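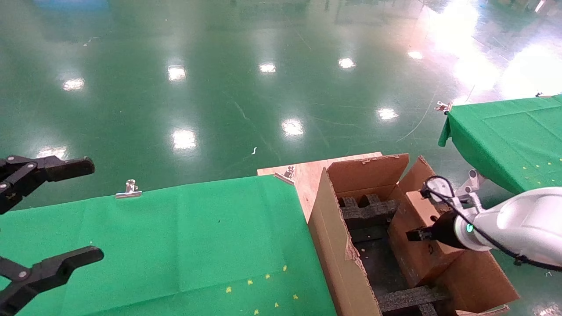

Nokis test hub and axle set

For people building gravity wheels, overbalanced wheels, swinging-weight wheels, whatever you call yours. Hub, axle, two bearings, two pillow stands, set of pegs. You make the wheel. We make the middle.

Why a hub. Most wheels that come through our inbox have the same problem, the builder can't tell what the weights are doing from what the bearing is doing. Sticky bearing, bent axle, rim out of true. Three months of work on levers and then it turns out the axle was a curtain rod. Start with a decent middle and you can at least trust your run-down times.

What you get
Steel axle, ground straight, flats at both ends
Hub in two halves, bolts together over your disc
2 open bearings, shipped dry. Don't grease them. Light oil, one drop
2 stands with slotted feet so you can level them
17 pegs for hanging levers or pendulums (one is a spare, they roll under things)
Paper template for the hole circle, print is true to size but check it with a ruler first

Takes discs up to 3/4 inch thick. Plywood is fine, so is plastic sheet. If your disc is thicker get longer bolts from any hardware store, thread size is on the template.

Run-down test
Do this before you hang anything. Seriously. Bare disc on the hub, stands level, no fan on in the room. Give it a push, time it till it stops. Write it down. Do it again the other direction. The two numbers should be close, if not one of your stands is leaning or the disc is heavy on one side. Jonatan Lindholm does four runs each way and throws out the longest and the shortest, which is more patience than I have but his notebook is a lot better than mine.

Then add weights, and time it again from the same push. A drop weight on a string is better than your hand for the push. Any claim of "it ran longer" needs that first number or it doesn't mean anything.

Does it come with a working wheel
No. We get this every week. Hekadgate does not sell a wheel that runs on its own and we have not seen one. Some customers here are sure it can be done, some are sure it can't and just like to see where the argument breaks. Both kinds recieve the same box. 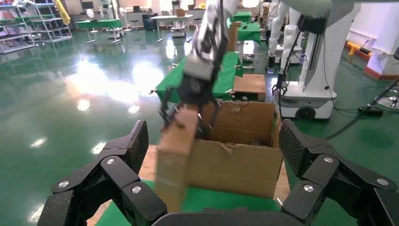

Last changed: March, KK

Price and ordering
Hub set is $90, shipping extra. Pegs and bearings can be had on their own, write for prices. No cart on this page yet, send an email with your address and disc thickness and I'll send an invoice back. Orders in by Saturday noon go out in the next batch.

The old Torres hub is gone. If you have one, the new pegs fit it, the new bearings do not. Bore is different. Don't try to shim it, people have tried.

Cusmont drum kit: the big two-sided one, for closed-in wheels with cloth covers. Still not ready. The side rings came back out of round and the whole lot has to be redone. If you asked to be on the list you are on the list.

Common questions

Can I stand it vertical and horizontal?
Vertical wheel only. Bearings have no thrust face, laid flat the hub rubs on the stand.

How much weight will it hold?
Depends how you swing it. A steady load is no problem. Weights that slam against stops at the end of there travel will loosen the hub bolts, so pad the stops with felt and check the bolts every session.

It ticks.
Loose peg, nearly always. If it ticks with the pegs out, it's the bearing, send it back.

Returns
Fine if the hub hasn't been drilled. Put your name in the box please, we've had a couple with no name.

Kerstin Kristiansen
Hekadgate orders and repairs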